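Kieran Lockwood keeps a curtain in his desk drawer. It is a white one, thin enough that you can see your hand through it, and he pulled it out within the first five minutes of our conversation and asked me to find a corner. I found one quickly enough. Then he told me to bunch the whole thing up, drop it on the table, close my eyes and find the same corner again, and that took me rather longer, with a good deal of patting and tugging, while he sat there smiling over his coffee.

"You see what you did," he said. "You got hold of any old piece of edge and then you ran your fingers along it until it stopped. You didn't think about it at all. That's the whole paper, really, and it took us two years to write."

The paper he means came out of the Farnley lab in September, and it describes a way of teaching a two-armed robot to handle thin, slippery, partly see-through cloth. Lockwood calls the method Hedska, a name he says he owes to a town he once got lost in and has never managed to explain to a reviewer. One arm holds an edge still. The other pinches beside it and works outward in short steps, keeping the strip between the two grippers a little bit taut, until it arrives at something that feels like a corner.

Most earlier work on folding, he told me, began with a camera looking down from above, and a system that tried to understand the whole garment before touching any of it. That goes pretty well with a thick towel. With sheer fabric it goes badly, and he was very patient in explaining to me why.

"One layer looks like two layers, and two look like one in a shadow," he said. "Every pleat has an edge that isn't an edge. So from above, the poor thing is guessing, and it guesses with great confidence, and it picks up a fold in the middle and off we go. We lost most of our first winter to that."
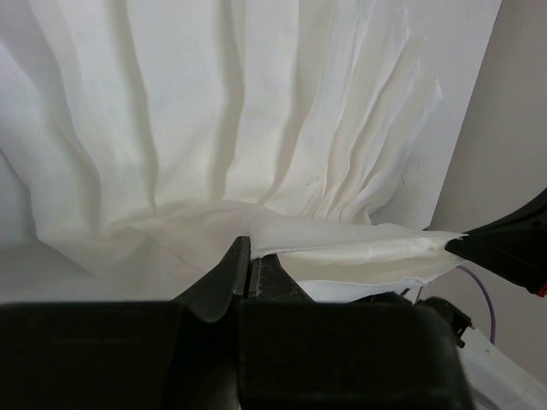 What changed things was moving the camera down to the wrist. Lockwood is quick to give the credit for this to a student, who had been grumbling that she could always tell from the close-up view when a grasp was going to slip, well before the overhead view showed anything wrong. So they tried training on the close view alone, and then on the close view along with a simple reading of how hard the arms were pulling against each other.

The training set is small by the standards of the field, and he seems rather proud of that. It comes to 2055 demonstrations, every one of them done by a person guiding the arms by hand, and the team threw out everything where the operator had let go and started over. That left 1780. "People wanted us to keep the bad ones," he said. "We tried it! It learned to let go and start over. It got very good at it."

For the test they used 200 trials on fabrics the robot had never handled, including a batch of netting from a supplier called Verhoeven that Lockwood still speaks of with some bitterness. The robot found two neighboring corners in 163 of them. The same arms with the overhead camera managed 91. Nearly all of the failures with the new method were of one kind: the gripper had closed on two layers at once and traveled happily along both of them.

I asked whether that could be fixed, and he leaned back and looked at the ceiling for a while.

"I think a person rubs," he said at last. "If you're not sure how many layers you've got, you rub your thumb across and they slide. Our fingers can't do that. They open and they close. So it's partly a hand problem, and I'm a software person, and I've been trying to avoid hand problems my whole career."

A commercial laundry firm, Vivatura, has been in touch about hospital linens, and he has told them, kindly, to come back in a few years. A single run takes the robot close to four minutes, and the people at Vivatura would like it in ten seconds. He would sooner spend the next grant on slower questions, such as what the arms ought to do when the hem is frayed, or when there isn't a proper hem at all.

Before I left he asked me to help him fold the curtain, each of us holding two corners and walking toward the other the way my grandmother used to do with sheets. We got it wrong the first time, and he had me go back and do it again.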